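June
By Raíssa Mendonça, Gristard Animation Nights

Our summer of hand-drawn cartoons starts Friday!

Hi everyone, Raíssa here, and I've been sitting on this news for weeks so please forgive the speed at which I'm about to type it. Gristard Animation Nights is coming back to the Prasmont Theater this June, and we've got a whole season of old hand-drawn shorts and features to show you on a proper big screen.

I grew up on these films. My grandmother had them on tape and we wore out the one with the singing geese (if you know, you know), so getting to put together a program like this is pretty much my childhood wish come true. We open with a double bill from the little Cultov studio, whose painted backgrounds still make me want to quit my job and buy a set of watercolors. I watched both again last week and cried at the same spot I always do.

The theater seats 70, and last season's opening night filled up fast, so please don't wait until you're standing in the lobby. Doors open at 6:30, first short at 7.
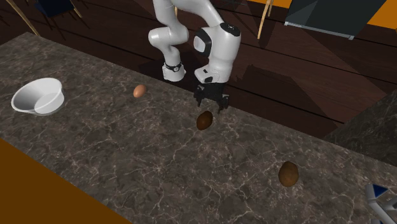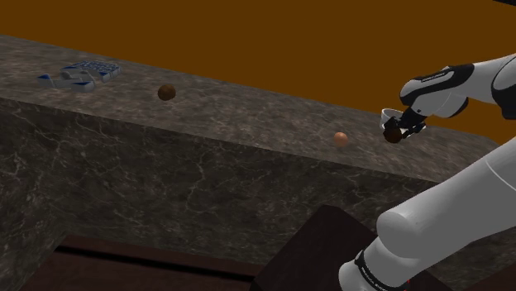 Computer-rendered images: a white robot arm over a dark marble counter, first; the same marble against an orange-brown wall, second.

New this year is a small exhibit upstairs with 50 original drawings and painted cels on loan from the Smits collection. Some of them have the animators' pencil notes in the margins, and I could read those all day! My favorite just says "more ear." The exhibit is free with your ticket and stays open for an hour after the last film.

Tickets are on sale now at the Prasmont box office. Kids under two get in free on a lap. Popcorn is back, and so is the lemonade, and yes, you can bring a cushion (those seats are original too).

If you write about movies or run a local listings page, I'd love to have you along on opening night. Drop me a line and I'll hold you a seat and talk your ear off about background painting.

Press contact: Raíssa Mendonça, Gristard Animation Nights, c/o Prasmont Theater | © Gristard Animation Nights | Back to top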